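Stops, Gaps and the Cost of Being Out of the Room

I changed the way I place stops in September and said I would write it up once I had enough trades to make the exercise worthwhile. I now have 27 closed positions under the new rules, which is a small sample, but the pattern is clear enough to describe and I would like to have it written down before I start fiddling again.

First, the old method. I bought on a close above the previous range, set a stop a fixed percentage under the entry, and left it there until either the stop was hit or the trade had run far enough to move it to break-even. The percentage never changed. It was the same for a sleepy utility as for a small mining company, and the only thing to be said for it is that it was easy to type in.

The fault with a fixed percentage is well known. A quiet share needs very little room, so the stop sits far below anything that matters and the loss, when it comes, is larger than it needed to be. A lively share needs a lot of room, so the stop sits inside the ordinary daily noise and gets hit on a morning when nothing has happened. I knew this and carried on for years anyway, mostly out of habit and because my spreadsheet was built around it.

The new method uses average true range. I take the average over the last fortnight or so of trading, multiply it by 2, and subtract that from the entry price. Position size is then worked backwards from the distance to the stop, so that each trade risks the same amount of money if the stop is filled at its price. A wide stop means fewer shares. A narrow stop means more of them, up to a cap, which I will come to.

A worked case. Skaveck was the first trade under the new rules. I bought at 1465 pence on the close and the stop went in well below where the old percentage would have put it, so the position was a good deal smaller than I was used to. Two days later the price dropped sharply in the first hour, went through my old stop level, and then recovered by lunch. Under the old rules I would have been sold out near the low. Under the new ones I sat there, did nothing, and closed it three weeks afterwards for a modest profit. One trade proves nothing, but it did make the second and third easier to place.

Kemard went the other way. It is a slow share and the range calculation gave a very tight stop, which in turn allowed a very large position. The cap was not in place at that point. The company put out a trading statement before the open, the price gapped down straight past my stop, and I was filled a long way below it. The loss was more than double the amount I thought I was risking. The arithmetic had been right in every line and the result was still poor, for the simple reason that a stop order is an instruction to sell at the next available price and the next available price can be anywhere.

So the cap. No single position may now be larger than a set share of the account, whatever the formula says. I also keep a short list of reporting dates and halve the size of anything due to report within the week. Sebastião Bastos, who has been reading this blog since it was mainly complaints about dealing charges, wrote to ask why I don't close those positions altogether. I did look at it. Going back through my own records, holding through results at half size came out slightly ahead of selling beforehand, after costs. The difference is small and I would not argue with anyone who preferred to be out.

He also asked about guaranteed stops. My broker offers them on some of the larger names only, and charges for them by way of a wider spread. On the shares I tend to trade they are either not offered or cost enough to eat most of the edge. If I were trading indices with borrowed money I would look at it differently.

Some notes on the mechanics, for those who asked after the last post.

I calculate the range once, at entry. I do not recalculate it during the trade. Letting the stop widen as a share becomes more volatile feels sensible while you are doing it, and amounts to moving your stop away from the price.

I trail on closing prices. Once the trade has moved in my favour by the initial risk, the stop follows at the same distance below the highest close. Using the intraday high gave me earlier exits in testing and a worse average result.

I use a 200-day average as a filter and nothing more. Below it I don't buy. I have tried shorter ones and they all let in the same bad trades a bit sooner.

I do not trade the first half hour. Spreads on smaller shares are wide, the prices jump about, and I have yet to find an order I was glad to have sent at five past eight.

As to results: the share of winning trades has gone up, the average winner is slightly smaller, and the average loser is smaller by rather more. Leaving Kemard out would make the figures look much nicer, so I have left it in. Bezerra and Fornetti are still open and are not in the count. Both are in profit at the moment -- Fornetti by very little -- and I have no view on either beyond where the stops are.

The part I find harder to measure is attention. Under the old rules I checked prices constantly, as any of my stops might go at any minute. With the wider ones I look at the close, adjust what needs adjusting, and that is the end of it. Trading costs have fallen as well, simply from doing less. Raíssa Leite made the same point in the comments last time, with much better records than mine, and I would suggest reading her reply in full if you trade anything thinly quoted. Her figures on slippage persuaded me to stop placing stops on round numbers, where everyone else's are.

I have been asked to share the spreadsheet. I will, once I have taken out the parts that refer to my own account and repaired the sheet that breaks whenever a row is inserted. It needs a column for open, high, low and close, and it expects them in that order. Dates should be in one format throughout. The dividend column is optional, though without it your ranges will be slightly too wide on the days a share goes ex-dividend.

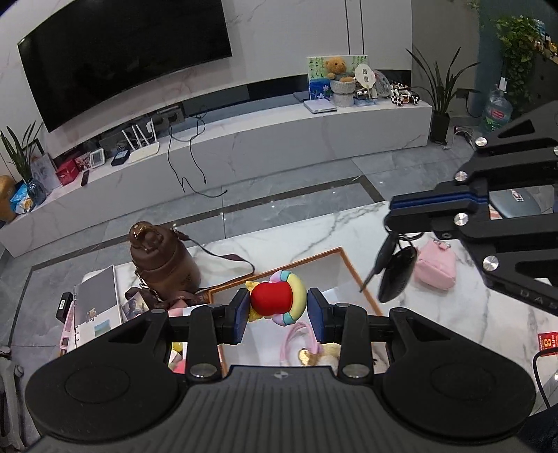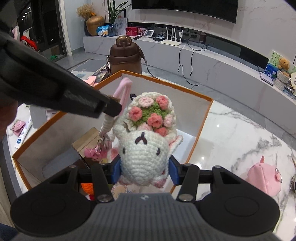

Next on the list is the exit rule for trades that go nowhere. At present a position that drifts sideways stays open until the stop or the trail takes it out, and money can be tied up in it for weeks. I am testing a plain time limit: if the trade has not moved by the amount of the initial risk after a given number of sessions, it is closed at the end of the day. The early figures suggest that the limit makes almost no difference to the profit per trade but frees up capital for other entries, which matters only if there are other entries to be had. In a dull month there aren't, and you have paid the spread for nothing.

I also want to rerun the cap at several different levels. The one I use was picked the evening after Kemard, which is a bad time to be picking numbers, and I suspect it is too low. If anyone has done this on a long run of smaller company data, including the ones that were later delisted, I would be glad to see how it was set up. Comments are open for a fortnight and then close automatically, so please use the contact page after that.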